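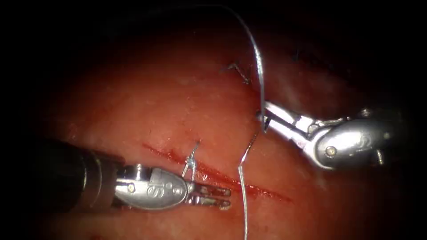
Re: [closure] Slipped throws with the grey braid, and the lock order

I think the slipping Abrehet reports comes from tension between the first and second throw, and the thread lot can be left out of it for now. The first throw on a short straight incision holds only while both ends are loaded more or less evenly. Once one end is let go to fetch the other, the loop relaxes toward whichever side has the longer free length. The long end is the usual culprit. If it lies on the tissue it sticks, drags, and pulls the throw over when it is picked up again. Held up off the surface near the jaw tips, with the rest going up in one long arc, it puts no drag on a stitch that is already knotted, and the other pair of jaws can stay close to the knot. I would make that the default position between throws, and I would write it into section 2 of the notes.

Quoting the original for those who joined in September:

On Monday, Abrehet Woldegiorgis wrote:
> I have gone through the pull results for the Cedari braid and the
> Findden monofilament, same knot pattern on both (double, single,
> single). 52 knots were pulled. 9 slipped before the thread broke,
> all of them in the braid. I had expected the reverse, as
> monofilament is the one with the reputation.
>
> The slipped ones were not short in the tail. I cut tails by the
> Briggs table and checked them before loading. What they have in
> common is that the second throw sits next to the first instead of
> on top of it. When you look at one from the side it is a sliding
> knot.
>
> Two questions. Is anyone else seeing this with braid? And should
> the notes ask for a fourth throw, or is that just covering up a
> bad second one?
>
> Abrehet

On the first question, yes. I had the same thing with the Stetano braid last year and put it down to coating. I changed thread, it went away for a while, and then it came back with the new thread. So I don't think coating explains much, although a dry uncoated braid will forgive more.

On the second, a fourth throw would probably lower the slip count, and I would still not put it in. A sliding knot with one more half hitch on it is a bigger sliding knot. It may hold on the bench. It also adds bulk over the incision, and on fine tissue that shows.

What I would check, in this order:

1. Direction of the second throw. It has to reverse the first. With braid you can get away with the wrong direction for several stitches because friction hides it, and the knot looks fine until it is loaded.

2. Angle of pull when seating. Both ends should leave the knot flat and in opposite directions, across the incision. If one end is pulled up and the other is held level, the level one stays straight and the throw becomes a hitch around it. This matches what Abrehet saw from the side.

3. Where the long end is parked, as above.

4. Where the thread is gripped. Serrated jaws flatten braid. Gripping repeatedly at the same place leaves a soft section, and if that section ends up inside the knot it compresses differently from the rest. Grip farther out and move along.

The moment I would watch is when the loop is still standing up from the tissue. At that stage the crossing can be read directly, and a wrong one can be undone without cutting anything. 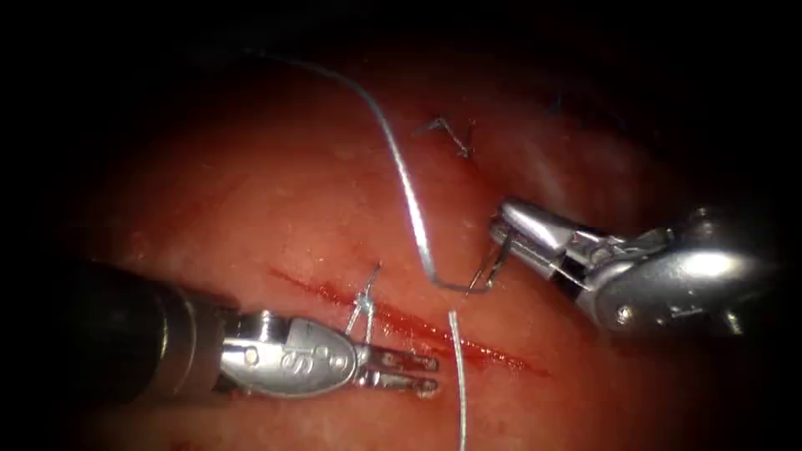 Loop standing clear of the tissue at the upper left of the cut, thread crossed over itself.

With the loop closed down you lose that information. By then the only test left is to load it, and I don't want people testing knots by tugging at a closure.

Some smaller points on the notes themselves. The section on tails refers to the Briggs table by page, and the page is wrong in the current copy. The term "locking throw" is used for the second throw in one paragraph and for the third in another; I suggest dropping it and using numbers. The load column should say grams. One row reads 2,000 with no unit, and a new reader could take it for anything.

Abrehet, could you sort the 9 by position along the incision? If they fall mostly at the first stitch, I would suspect the long end, which has the most thread to drag at that point. If they are spread evenly, I would look at seating angle first. It would also help to know whether the same person tied all of the braid knots, or whether the two threads were split between people. I couldn't tell from the sheet.

I will hold the edit to section 2 until I have seen that. The corrections to the tail section and the load column can go in now unless someone objects.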